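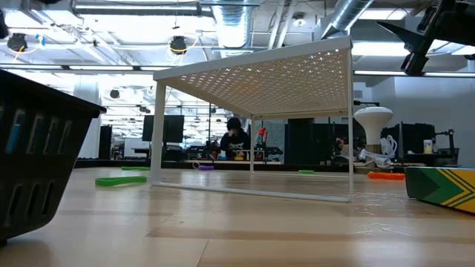 ## Re: [drudbridge-arms] Riser keeps turning up in the depth data as holes

On the shelf riser question, I spent an evening on it at the shared shop and have some results.

> The arm runs fine with the bare table but as soon as the white riser is
> on it, the planner either drives the wrist into the top or refuses to
> move at all. Is it the calibration? I redid it twice. Also, is anyone
> else seeing the Gratard driver drop out after a while?

I don't think it's calibration. The top of that riser is a grid of small square holes, and with the ceiling lights coming through it the depth readings flicker between the panel and whatever is behind it. The wire legs are thin enough that they mostly vanish. I logged 100 sweeps with the arm parked and the panel came back as a solid surface in 13 of them.

What I did:

1. Stopped trying to sense the riser. It goes into the planner as a fixed box for the top and one thin slab per leg frame, padded on all sides.
2. Put it down diagonally and entered the angle by hand. Squaring it to the table made the far leg harder to reach past.
3. Moved the black basket back from the left end. The rim came close enough to the riser that the padded shapes overlapped, and the planner treats that as a wall. I suspect this is your "refuses to move."
4. Left the small flat pieces where they were, including the purple one under the top. The arm should be able to go in after that one from the side.

With those changes the Villanueva planner found a path under the top every time I asked. I have only run it at low speed. The wrist joint hangs lower than the drawing says, so measure yours before you trust my padding.

On the driver: yes, I see it too. Mine dropped out at 1164 seconds and again at 1405. Swapping the USB cable made no difference. I have a Rosov board on order and will try that next.

The config is in the shared folder under "riser". Please don't overwrite the old one, the bench arm still uses it.

> Should we just cover the top with cardboard?

You could, and it would fix the sensing. I'd like to keep the holes, though, as most of what I want the arm to work around at home is wire racks.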